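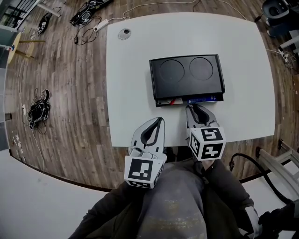
4. Setting up the Felau dehumidifier

4.1 Choosing a position

Place the unit on a hard, level floor. Thick carpet lets the castors sink and can block the lower grille. On floorboards, lock both front castors once the unit is where you want it.

Leave clear space on every side as given in the table on the inside cover. Curtains, bedding and drying clothes must not hang over the top outlet.

CAUTION: Do not use the Felau in a bathroom or wet room, or within reach of a bath, shower or basin.

4.2 Before switching on for the first time

1. Stand the unit upright and leave it for 5 hours. If it was carried on its side, leave it overnight.
2. Peel off the blue transit tape from the water tank, the flap and the rear filter cover.
3. Pull the tank out by its handle. Take out the foam block and check that the float moves up and down freely.
4. Push the tank back until it clicks. The unit will not start with the tank missing or crooked.
5. Unwind the mains lead completely and plug it straight into a wall socket.

Note: Extension leads and timer plugs are not covered by the guarantee. The Felau has its own timer (see 4.5).

4.3 Fitting the drain hose

The hose is optional. With it fitted, the unit can run without the tank being emptied.

1. Switch off at the wall.
2. Unscrew the round cap at the back, anticlockwise, and pull out the rubber bung behind it. Keep both.
3. Push the hose on to the spout as far as the raised ring.
4. Lead the other end to a floor drain or low bucket. The hose must fall all the way, with no loops or kinks.

The pump kit (Juvmont models only) is needed where the drain is higher than the spout. It has a separate leaflet.

4.4 Setting the humidity level

Press HUM to step through the settings. The display flashes while you choose, then stays lit. For most living rooms the middle setting is suitable. Use CONT for drying out after a leak or new plaster, and go back to a normal setting when the room is dry.

The fan carries on for a short time after the target is reached. It may also stop and start in a cold room while the unit defrosts itself. Leave it switched on during this time.

4.5 Timer

Press TIMER once for each hour of delay. Holding the button for longer clears the timer. The setting is lost in a power cut and must be entered again.

4.6 Filter

Wash the filter every 500 hours, when the FILTER light comes on. Use lukewarm water with no detergent and let it dry in the shade. Hold RESET until the light goes out. Replace the filter after 3,000 hours, or sooner if the mesh is torn. Order part 675 from Cidlow Spares.

CAUTION: Never run the unit with the filter removed. Dust on the coils cannot be cleaned off at home.

4.7 If the unit does not start

Tank light on: empty the tank and refit it.
No lights at all: check the socket with another appliance.

Text revised 30 June 2026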